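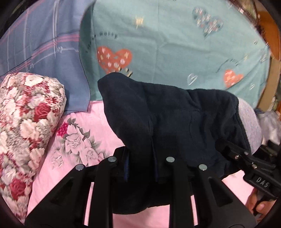 Notes on the Bellamy Laundry Project, Second Term

Posted 24 January 2019

The Bellamy Robotics Club has now completed the first stage of its entry for the Warkonari student meet, and members' families have asked for a written account of the work. I serve as the club's faculty adviser and keep this page in my own time. The opinions below are mine and should not be taken as those of the school.

The club has 16 members this year, divided into two teams. The older team continues with the wheeled machine it showed last May. The younger team has taken on cloth. Its members are to prepare a set of demonstrations in which clothing and bed linen are lifted, turned and folded with hand-held grippers, and then use those recordings to train a simple folding routine on the club's bench arm, which the students have named Stulari.

Choice of Task

Several members first proposed stacking blocks. Blocks are a sound exercise, and the club has done well with them in the past. Cloth was selected after a long discussion in which the students agreed that they wished to work on something their own households do every week. A block keeps its shape when it is picked up. A sweater does not, and a student who has learned to grasp one by the shoulder must start over when the same sweater is dropped upside down.

The rules of the meet allow demonstrations to be recorded in any ordinary room, provided that the bedding or tabletop is left as the household normally keeps it. The team chose to work on made beds. A rose-printed sheet or a plaid pillowcase is harder for the software than a plain gray table, and the students were advised of this before they began. They elected to proceed.

Method of Work

Each session begins with one garment on the bed. The student closes the jaws on the cloth, raises it clear of the sheet, and pauses before doing anything further. The pause was added to the written procedure in the second week. Without it, the lift and the fold ran together, and the recordings were difficult to divide into steps.

Dark clothing has received particular attention. Seams and creases are faint on navy cloth, and black jaws against a nearly black fabric leave very little contrast at the point of contact. The team has discussed leaving dark items out of the set. I am pleased to report that they have been kept, with the understanding that these sessions take longer to review.

The team has recorded 62 usable demonstrations. A further 18 were set aside, in most cases for a grip that slipped or for a fold that was finished by hand. Every set-aside recording is entered in the log with the reason beside it. The log is kept on paper at my request, and the handwriting has improved since the fall.

Working With Two Grippers

Lifts with one gripper are suitable for towels and small items. Anything with a ribbed band calls for more support, as the band pulls the surrounding cloth into a bunch and hides the opening. For these garments the procedure calls for a second gripper, brought in from another side, so that the weight is shared and the band can be turned toward the person working.

Coordination between the two hands has been the slowest skill to develop. Students tend to close both grippers at the same moment and then find that neither has room to move. The current instruction is to settle the first grip, say so aloud, and only then bring in the second. The dark navy piece with the wide light gray band has become the standard test for this part of the work, and members ask for it by color.

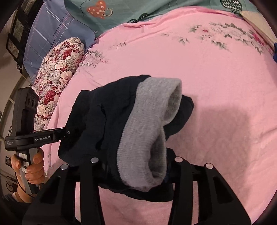

One parent has written to ask whether the students would be better served by programming the arm directly, and whether so many hours with a garment in hand can properly be called robotics. The question is a fair one and was raised within the club as well. The arm is programmed by the students, and that portion of the work begins next month. The recordings are what the program will learn from, and a careless set would be apparent in the results. The same parent asked if siblings may help with sessions at home. They may, once they have read the procedure and signed the log.

Remaining Schedule

The team travels to Prurkulholm for the regional round with 6 members. Places will be assigned on the basis of attendance and the condition of each student's log pages. Families are asked to return the travel form before the winter break ends and to label any clothing lent to the project, including socks.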